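Tracing the Abugri line: notes from a conversation

Salamatu Abugri has spent three winters on the ancestry of one actor's family, the Boatengs of Plosdale. Her index stands at 272 individuals, of whom 156 have a baptism or marriage entry attached. The rest rest on census returns and family letters.

"I don't enter a parent until I have two independent records," she said. "A name on someone else's tree counts as none."

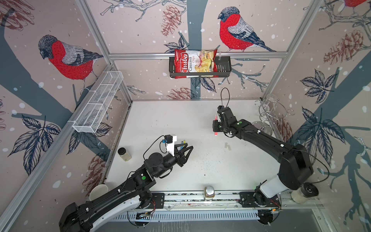 Sources and spellings

The surname appears in five forms before the family left Ondum. Abugri keeps each spelling as written and links them under a single heading. The maternal line is harder. The actor's great-grandmother is a widow in one register and a spinster in the next -- the same parish, the same clerk's hand.

"Either he copied it wrongly or there were two women," she said. "I have kept them apart for now."
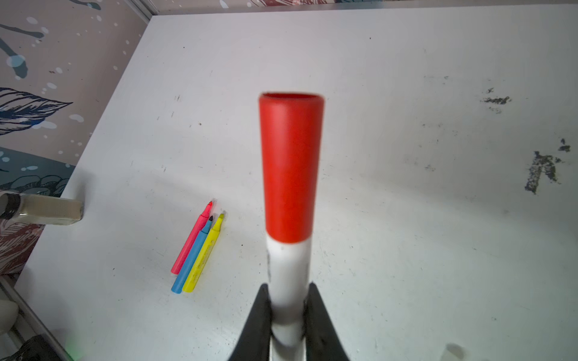 White tube with a red upper section, held near its base.

Her working file is kept in Sidedard, which she chose for its citation fields. It holds nearly 800 scanned pages, each filed by repository, then by volume and folio. Transcriptions are typed separately and never corrected against the printed index. 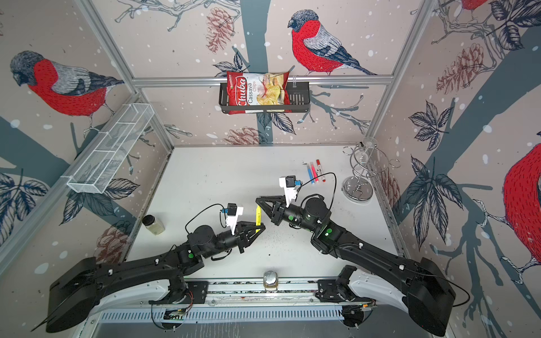 The paternal grandfather's birthplace remains open. His marriage entry gives Plosdale, his burial gives Ondum, and no baptism has been found in either. Abugri intends to read the Ondum chapel registers in August. "They are unindexed," she said, "so it means going through them page by page."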